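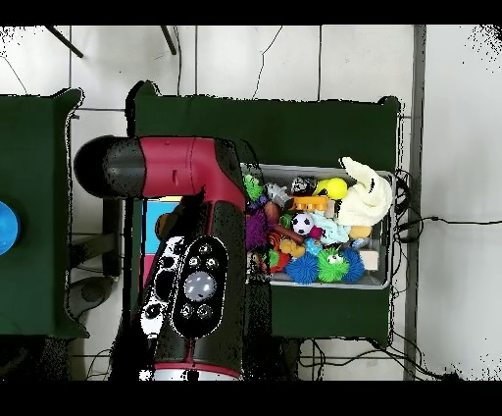
Kenneth Talavera wants to know if the foot pads that turn black overnight are really pulling toxins out of his body. He bought a box after seeing them in a video and says the first pair came off looking like a used coffee filter. I said I'd answer in a thread, so this is the thread.

---

Short answer: no. The pads turn dark when they get damp. Your feet sweat at night, especially with a pad taped to the bottom and a sock over it. You can get the same color with a spoonful of tap water.

---

For anyone who hasn't seen them, a detox foot pad looks like a big flat tea bag stuck to a square of tape. You put one on the sole of each foot at bedtime. In the morning you peel it off and it's brown or black and a little sticky, and it smells like a campfire.

---

The smell is the main clue. The first ingredient on most boxes is wood vinegar, sometimes listed as bamboo vinegar. It's the liquid collected from the smoke when wood or bamboo is turned into charcoal, and for the pads it gets dried into a powder. The powder is pale. Add water and it goes brown.

---

The rest of the list on Kenneth's box (the brand is Vorkitz) is tourmaline, dextrin, chitosan, vitamin C and "plant essence." Dextrin is a starch. It turns gummy when wet, so that takes care of the sticky part.

---

I bought a box of the same brand at Ustside, the discount place in Rurstead next to the tire shop. 20 pads for one box, which is ten nights if you do both feet.

---

First thing I did was put one pad on a saucer and drip warm water on it from a spoon. It started to go brown within the minute. I left it on the counter overnight and by breakfast it was as dark as the pictures on the box. The saucer has no liver and no toxins that I know of.

---

Then I tried distilled water, because someone always says the tap water is the problem. Same brown. I held a third one over a steaming kettle with tongs. Brown in patches where the steam hit it.

---

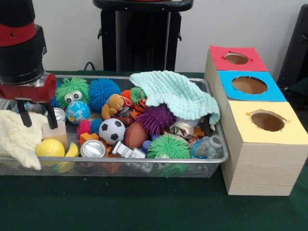 After that I wore them for four nights, one pad on each foot. If they were drawing something out, you'd expect them to get lighter as the supply ran down. The box says exactly this, that the pads "will become lighter as your body is cleansed."

---

Night one, dark brown. Night two, dark brown. Night three was lighter. Night four was the darkest of all of them.

Night three I had the window open and kicked the blanket off. Night four I wore wool socks. I don't think my body got cleansed on the third night and dirty again on the fourth.

---

People do report the pads getting lighter over a week or two, and I believe them. How much your feet sweat changes with the weather, the bedding, your socks, how tightly the tape is on and where you put the pad. Once you've been told to expect lighter, you'll remember the lighter ones.

---

Now the word "toxins." I went through the box, the leaflet inside and the seller's page, and none of them names a single one. The leaflet says "heavy metals, metabolic wastes, chemicals and more." Everything is a chemical. "Metabolic wastes" covers the air you breathe out.

If a product takes a thing out of you, the company should be able to say which thing, how much of it, and how they measured.

---

You already have organs for this job. The liver changes a lot of unwanted stuff into forms the body can get rid of. The kidneys filter your blood all day and night and send what they take out to your bladder. Some waste leaves through the gut and some through the lungs.

---

Sweat is there to cool you off. It's nearly all water, with salt and small amounts of other things. Yes, tiny traces of metals can be found in sweat. They can be found in it with or without a pad on your foot, and the amounts are small next to what goes out in urine.

---

"But the skin on the feet has more pores." Feet do have a lot of sweat glands. They push sweat out. They aren't drains hooked up to your blood, and a tea bag of vinegar powder has no way to pull on them.

---

The leaflet also has a foot map, with the heel as the lower back, the arch as the stomach and so on. It's the reflexology chart. There's no known connection running from a patch on your sole to your pancreas. A foot rub feels good and I'm in favor of those.

---

Then there's tourmaline, which the box says "gives off far infrared energy and negative ions." Anything warm gives off infrared, including your foot, a cat and a baked potato. A pinch of ground stone in a pad that's at the same temperature as your foot isn't adding anything you'd notice.

---
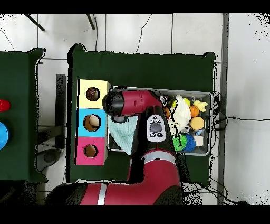
*Three stacked boxes on the left, tray of toys on the right.*

---

Next, the reviews, since that's what convinced Kenneth. The listing had 2,259 of them when I looked. I didn't read them all. I read the first 78, sorted by newest, and wrote down what each one gave as the reason for the stars.

---

The most common reason was the color. "You can see it working," or some version of that. After that came sleeping better. Then less foot pain. The low ratings were mostly about tape that wouldn't stick, tape that stuck too well, and the smell.

---

One person wrote that they cut a fresh pad open and spilled iced tea on it, and it went black. They still gave it five stars because of the sleep.

---

About the sleep. If you decide to look after yourself, wash your feet, put on clean socks, get into bed at a set time and lie still so the pads don't slide, you may well sleep better. That's a decent bedtime routine, and you can have it for free.

---

People also tend to try these things when they're feeling their worst. Most bad stretches get better after a while with or without help, and whatever you were doing at the time gets the credit. The only way around that is to test real pads against fake ones, with people who can't tell which is which.

---

I looked for a good study of that kind showing that the pads remove anything and couldn't find one. If you have one, send it and I'll read it. Please send the study itself and skip the page that's selling the pads.

---

Are they dangerous? For most people, I'd say the worst you'll get is an itchy patch from the tape or the vinegar. I had a red line on one heel that was gone by lunch.

---

I'd be more careful if you have diabetes or poor feeling in your feet. Leaving something damp and sticky on your sole all night isn't a good idea if you might not feel a blister. Same goes for broken skin. Ask your doctor or pharmacist before taping anything on.

---

My bigger worry is the list on the back of the box. Tiredness, headaches, swelling, joint pain, numb feet. Any of those can come from something that needs a proper look. If your ankles are swelling and you spend a month watching a pad change color, that's a month you could have spent finding out why.

---
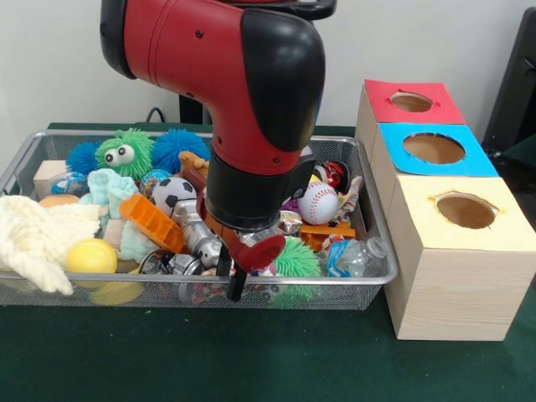
A few replies have come in already, so I'll take those here.

---

"What about the foot baths where the water turns orange?" Different gadget, similar trick. The color comes mostly from metal electrodes rusting in salty water. Run one with no feet in it and the water still turns. I may do a separate thread on those in August when I have the garage cleared out.

---

"My aunt had hers tested by a lab and they found metals." Did the lab also test an unused pad from the same box? The pads are made from plants and ground rock. I'd expect a new one to have metals in it too. Without the unused pad you can't say what came from the foot.

---

"What if I really was exposed to lead?" Then you need a blood test, and a doctor can order one. If the level is high enough there are medicines for it, given under supervision, and the first step is finding the source and getting away from it. Don't use a foot pad for that. Don't order a home "chelation" kit either.

---

"Do yours work on shoes?" I put two used ones in my work boots. The boots now smell like feet and barbecue.

---

If you have a box at home and want to check for yourself, take one pad, put it on a plate, add a teaspoon of water and leave it until morning. Wear another one the same night. Put them side by side when you get up.

---

Kenneth did the plate test last night and sent me the result. He says the plate one came out darker than the foot one. He's asking Ustside if they'll take back an open box.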